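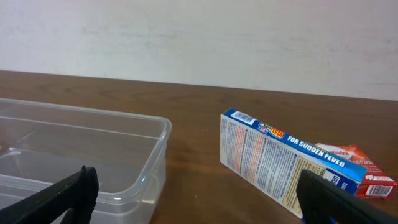
What should I do with a medicine that has lost its carton?
Set it aside and ask a pharmacist before you use it. Without the carton you may have no leaflet, no full name and no dose instructions, and a strip that has been cut may not show the expiry date either.

Unit 3: Sorting and Storing Medicines at Home
Home Care Skills, evening course, Rendham
Notes by Gunnel Engström, with additions by Fatima Akinola

These notes go with the practical session. Read them before you come if you can. The session starts at 6.30 pm and the first half is spent at the tables, so there will not be much time for reading on the night.

By the end of the unit you should be able to empty a household medicine store, check what is in it, separate what stays from what goes, and put back what stays so that another person can find it. You are not being trained to give advice on medicines. If a question comes up about whether somebody ought to be taking something, the answer in this course is always to ask the pharmacist or the prescriber.

1. Where people keep medicines

Most homes have more than one place. The usual ones are a bathroom cabinet, a kitchen drawer, a bedside table and a handbag or coat pocket. Ask about all of them before you start. Older people who have had several stays in hospital may also have a paper bag from each discharge, sometimes still stapled.

The bathroom cabinet is a poor choice. A bathroom warms up and gets damp every time someone has a shower, and many tablets do not keep well in those conditions. A shelf above a cooker or kettle has the same problem. A bedroom cupboard or a high shelf in a hallway is usually better. The label will say if something has to be kept in the fridge, and it will usually say below what temperature other things should be kept.

Height matters if children live in the house or visit. A high shelf is good, a high shelf with a lock is better. Child-resistant caps slow a child down but do not keep a child out. Remember the opposite case too: a client with poor balance should not be climbing on a chair to reach tablets they take every morning.

2. What you need for the sorting

A clear table with good light
A clear plastic bin or box, big enough to take cartons lying flat
A second container for anything going back to the pharmacy
A pen and the stock sheet (last page of the unit folder)
Small sticky labels
Reading glasses, if you use them

We use clear bins because you can see what is in them without tipping everything out. A shoebox will do in a client's home if that is what there is. Do not use a box that has held food unless it has been washed and dried.

Wash your hands before and after. Leave tablets and capsules in their strips and bottles. If you find loose ones, do not try to work out what they are from the colour or shape. Put them in an envelope, write "loose, unknown" on it and put it with the returns.

3. Emptying

Take everything out of one store at a time. Put it on the table and finish that store before you open the next one. If you mix the bathroom with the bedside table you lose a piece of information, namely where the person keeps the things they use every day.

Stand or lay the cartons so that you can read a printed side of each. On most cartons the name and strength are repeated on several faces, but the expiry date is often in one place only, stamped or printed on an end flap. It can be hard to read. Tilt the carton towards the light and the figures usually show up.

Do not throw away the outer carton to save space. People do this a great deal, and it is the most common fault we see in home stores. The carton may carry the pharmacy label with the person's name and the dose, and it keeps light away from some medicines that need it. It also holds the leaflet.

The barcode on a carton is for the pharmacy and the supplier. Two cartons with similar colours and lettering may be quite different products, or the same product at a different strength. Makers tend to use one design across a whole range. Read the name and the strength in full each time, even if you are sure.

4. Checking each item

Work in this order and fill in one line of the stock sheet as you go.

Name. Copy it from the carton, both the brand name and the name of the active ingredient if both are given.

Strength. Write the number and the unit. 400 mg is a strength. "400" on its own is not enough, and mg and micrograms must never be confused. Write micrograms out in full.

Whose it is. If there is a pharmacy label, copy the name. If there is none, it was probably bought over the counter. Ask.

Expiry date. Where only a month and a year are printed, the item can be used until the last day of that month. If the wording is "use before" the month, it can be used until the end of the month before. So "use before July" means the end of June.

Date opened. Eye drops, liquids and some creams have a shorter life once opened. The leaflet gives it. If nobody wrote the opening date on the bottle, put a question mark on the sheet and ask the pharmacist.

Condition. Look for a crushed carton, a split strip, a sticky cap, a cream that has separated or tablets that have crumbled. Any of these goes to the returns.

Contents against carton. Open it and look. The strip inside should have the same name and strength as the carton. Strips get put back in the wrong carton more often than you would think, especially where two people in a house take similar things.

5. Separating

Make three groups on the table.

Group A, in use now. These are on the person's current prescription list or they tell you they take them regularly. Check against the list if there is one.

Group B, kept for when needed. Pain relief, antihistamines, indigestion remedies, plasters, rehydration sachets.

Group C, returns. Expired, damaged, stopped by the prescriber, left over from an old course of treatment, or belonging to someone who no longer lives there.

Antibiotics left over from an earlier illness always go in Group C. So do prescription medicines of a person who has died. Be tactful about the second. A relative may not be ready to hand them over on the day you ask, and it is fine to put them in a closed bag and come back to it, as long as the bag is out of reach and out of use.

If Group B turns out to hold several products for the same complaint, look at the active ingredient. Cold and flu remedies often contain paracetamol. A person who takes one of those as well as ordinary paracetamol tablets can go over the daily limit without knowing. Point this out and suggest they speak to the pharmacist. Packs of 16 are common in shops, and people who buy a pack each time they go out often have several open at once. Keep them together so that it can be seen how much there is.

6. Putting back

Give Group A its own container. It should be the easiest one to reach for the person who takes the medicines, and nobody else's should be in it. In a house with two people on regular medicines, use two containers and put a name on each. Different shapes or lids help anyone whose sight is poor.

Long, thin cartons fit best on their narrow side, like books, with the printed edge upwards. Shorter ones can stand on end. Do not stack them flat in layers, or the bottom layer will be forgotten. Bottles go upright at one end of the bin with the label facing out. Tubes can lie along the side.

Leave some room. A bin packed tight gets emptied on to the table every time something is wanted, and then it does not get repacked in any order.

Fold the leaflet the way it came and put it back behind the strips. If it will not go back, lay it on top inside the carton and do not force it.

Put the oldest date at the front where there is more than one carton of the same thing.

7. Returns

Take Group C to a pharmacy. Do not put medicines in the household bin and do not pour them down the sink or the toilet. Inhalers can go back too. Needles and other sharps need a proper sharps box, and the arrangements for collecting these differ from one council to another, so ask first.

Empty cartons and leaflets can be recycled with paper. Take off or black out the pharmacy label before you do this, as it has the person's name on it.

8. Questions raised by last term's group

Can cartons be cut down to save space? (Radymyr Symonenko)
It is better not to. The end flap with the date is usually the part that gets cut away.

How often should a store be checked? (Nanna Nørgaard)
Twice a year is enough for most homes. Check again after any hospital stay or change of prescription.

What about weekly pill organisers? (Grímur Fogh)
They are covered in Unit 4. For now, note on the stock sheet that one is in use and who fills it. Do not fill or refill one yourself during the practical.

9. Before the next session

Sort one store in your own home, using the order in section 4. Fill in the stock sheet for up to 16 items and bring it with you. Leave out names if you would sooner keep them private; initials are fine. Write down one item where you had difficulty finding the expiry date and say where it was in the end.

Spare stock sheets are in the tray by the door of the Gundgate room. Please return the borrowed bins to the same shelf with their lids.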